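Ticket 8-100: Left arm closes early on transparent cups
Project: Tima / bimanual cup handling
Opened by: Yesenia Yupanqui
Assigned to: Édgar Agudelo
Status: Resolved, follow-up open
Last update: October 2023

Problem

The Dusance policy closes the left gripper before the fingers have reached the grasp pose when the target is a clear cup on its side. Opaque cups in the same poses are picked up normally. Same checkpoint, same controller settings. The right arm shows the fault less often, but its share of the side-lying demonstrations is small and I would not read much into that.

Steps to reproduce

Load the Dusance checkpoint on the two-arm cell. Put two clear cups on their sides on the far half of the table. Run the pick task with the left arm and log gripper command, wrist pose and predicted action chunk.

Log

Agudelo: Reproduced. The close command appears in the chunk 3 steps ahead of the point where the demonstrations have it. Joint tracking error is normal through the whole approach, so I am ruling out the arm. Gripper calibration repeated anyway, no change.

Muñoz: Checked the clock offset between the camera stream and the joint states. It is within limits. Replaying recorded demonstrations open loop gives correct close timing, which also clears the gripper driver.

Agudelo: Went back over the head view at the approach stage. With the cup on its side, the rim is the strongest feature the policy gets. The wall takes on the color of the tabletop.
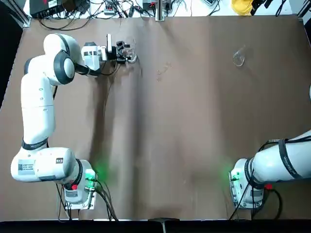 Head view, left gripper at the far cup, second cup to the right.

Agudelo: Saliency maps on this type of view put most of the weight on the rim highlight and very little on the cup body. My reading is that the policy treats the distance from fingertips to highlight as its cue to close. The highlight shifts with cup yaw, and the cue shifts with it.

Campbell: Can we test that without retraining? Suggest masking the highlight in the input and leaving everything else alone.

Agudelo: Done. With the highlight painted over in table color, the close command comes late or is missing from the chunk. With a synthetic highlight moved toward the gripper, it comes earlier. Consistent with the reading above, though painted inputs are out of distribution and I would not report this as a result by itself.

Fix

Muñoz retrained with the Liyanage augmentation set: random highlight position and strength on the cup region, applied to the head view only. Wrist pose history was extended to 8 steps. No new demonstrations were added.

Evaluation: 100 trials, clear cups, side-lying, left arm. Early closes fell to 7. The old checkpoint closed early in nearly half of its trials under the same protocol.

Open items

Upright clear cups have not been rerun with the new checkpoint - please do this before anyone merges it into Narkine.
Right arm needs its own evaluation.
Arango asked whether the longer pose history would be enough without the augmentation. Not tested. The ablation is queued under a separate ticket.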